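Unit 6: Sorting and Storing Small Parts

Notes for the stockroom module, D. Kapoor. Read with chapter 4 of the Hurnow workbook.

6.1 Terms
A bin is a single storage location with one part number. A tray is a carrier divided into compartments, each treated as its own bin. Mixed stock is any quantity in which two or more part numbers share a location. Mixed stock has no count until it is sorted.

6.2 Sort key
Pick one key per pass. Color is the fastest to read but often splits a part number across several bins. Shape is slower and usually matches the part number. Where both matter, sort by shape first, then by color within each shape.

6.3 Compartment size
Fill to two thirds of the depth. Angular parts do not settle flat, so a loose pile takes up more room than the same parts stacked. The Doucet rule used in class: find the packed volume, then multiply by 1.5 for blocks and by 1.2 for washers and discs.

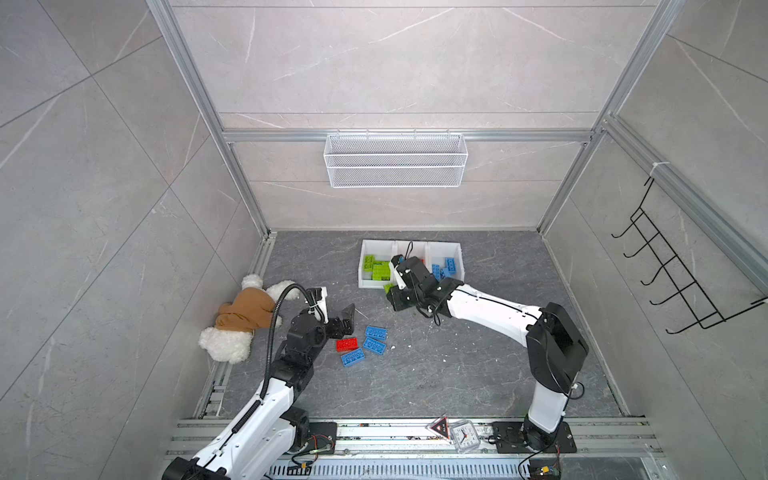 Fig. 6.1. Divided tray with three compartments, lime-green bricks in the left one.

6.4 Reorder point
Reorder point = daily use x lead time + safety stock. With a daily use of 50, a lead time of three days and a safety stock of 150, the reorder point is 300. A two-bin system gives the same result without a written count - the second bin holds 300 and is opened only when the first is empty.

6.5 Count errors
Error (%) = (count - record) / record x 100. A record of 300 and a count of 306 gives an error of +2%. Recount anything outside 1% before changing the record.

Exercises
1. Daily use is 25, lead time six days, safety stock 50. Show that the reorder point is 200.
2. Redo 6.4 with a lead time of five days.
3. Read the Prundthorpe case (Brannigan, pp. 11-14) and list each point where mixed stock entered the record.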